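## Two hand-held grippers, one long February at Gunard

I've spent most of February with a gripper in my fist, so forgive me if this comes out a bit breathless. We've been comparing two hand-held gripper tools in the Gunard workshop, the Dovow and the Birkimero, and we finally have numbers worth passing on!

Quick recap for anyone who missed the winter newsletter. We want a tool that a person can carry about, pick things up with and record from, so that the arms can learn from the recordings later. Both tools on trial carry a camera that looks out over the fingers. The Dovow has softer, bendy fingers and weighs next to nothing. The Birkimero has flat, stiff ones and you certainly know about it in your wrist by teatime.

We did 1805 grasps between us, split over both tools, with the same box of bits each time: pegs, bottle tops, a sponge, teaspoons, and the horrible little washers that Ottó Kozma found in a drawer and insisted on. The Dovow dropped 73. The Birkimero dropped 37. I had my money on the Dovow (literally, I owe Ottó a curry) and I still think it's much nicer on anything squashy. It never once marked the sponge, and it was lovely with the bottle tops. But the washers finished it off. The soft tips roll over a thin edge and the washer just slides away from you across the table.

Where the stiff fingers really won me over was the view. When they're wide open you get a great big patch of table between them, so you can line up on something small before you close. With the Dovow the tips wander into the middle of the picture as they bend, and I kept guessing.

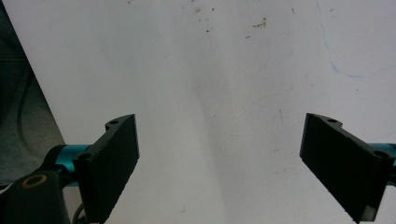
Kamarul Tuhumury read my draft and says I'm being too kind to the flat fingers: drops are only half the story, and he'd like to see how many tries each of us needed before the tool closed on the right spot at all. He also reckons I got better as the month went on and that the Birkimero had more than its share of the later runs. Fair point, and a slightly annoying one. I went back through the log and he's right about the order, so we're going to swap it round and do the washers and teaspoons again, with the Dovow going last this time.

The controller side is still up in the air too. We ran everything through the old Ngui box, and it lost the recording 3 times, always on a long session and always (of course) when I was doing well. Those sessions were repeated and aren't in the totals. Ottó wants to try a newer one before we blame the cable, I'd rather change the cable first and see, and so far we've done neither.

If you fancy a go with either tool, come and find me in the workshop after four. Bring something awkward to pick up, small and thin if you can. The washers have had quite enough attention, and I'd love to try keys.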